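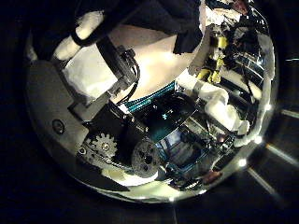 Surface finish is specified separately from size and form. A part can be within tolerance on every dimension and still be rejected because the surface is too rough for a seal, a plating line or a bearing fit. Most drawings call out Ra, the arithmetic average of the height of the profile measured from its mean line. Ra says little about how a surface looks. The polished chrome sphere bends its reflection heavily, yet the teeth of the small silver spur gear can be picked out in it one by one. The bending comes from form (the curve of the sphere). Sharpness of the teeth comes from finish. Keep these two apart in your lab reports; marks were lost on this in May.

1. Roughness, waviness, form

Roughness is the short-wavelength part of the profile, left by the tool or the abrasive grain. Waviness has a longer wavelength and usually comes from vibration, spindle runout or deflection of the work. Form is the overall shape. A filter splits the measured profile at a chosen cutoff length. Change the cutoff and the Ra value changes with it, so a result reported without its cutoff cannot be compared with anything.

2. Mechanical polishing sequence

Start with the finest abrasive that will still remove the existing marks in a reasonable time. Work through the grits in order. At each step, turn the direction of travel 90 degrees from the last one where the shape of the part allows it, and continue until no scratches from the previous step remain. Clean the part and the bench before moving on. A single coarse grain carried forward will cost more time than the cleaning.

The shop sequence for steel ends at 3,000 grit paper, used with water, followed by a compound on a soft wheel. Do not try to wheel out scratches left by an early paper. The wheel rounds them over and they show again after plating.

Keep the pressure light on the wheel. Heat will discolor stainless steel, and thin parts will warp. Edges and holes wear faster than flat areas -- approach them with the wheel running off the edge, never onto it.

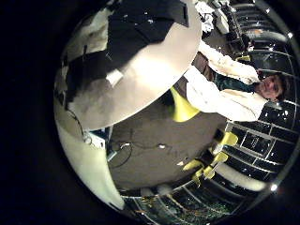
Fig. 2. Light gray rounded surface with black cloth-like material over its upper part.

3. Stylus measurement

The stylus is drawn across the surface at right angles to the lay. On a curved part, trace along the straight direction if there is one; otherwise use a short trace and remove the form before filtering. Take 3 traces per location and report the mean and the spread. The tip has a finite radius and cannot reach the bottom of a narrow valley, so very fine finishes read slightly smoother than they are.

Check the instrument against the reference specimen before and after each session. Write both readings on the sheet.

4. Plating over a polished base

Decorative chrome is thin and follows the surface under it. It does not fill scratches. Bright nickel below the chrome has some leveling effect, but only on shallow marks.

Reading for next time: Manolakis and Athanasiadis, pages 37 to 44. Problem 121 is optional.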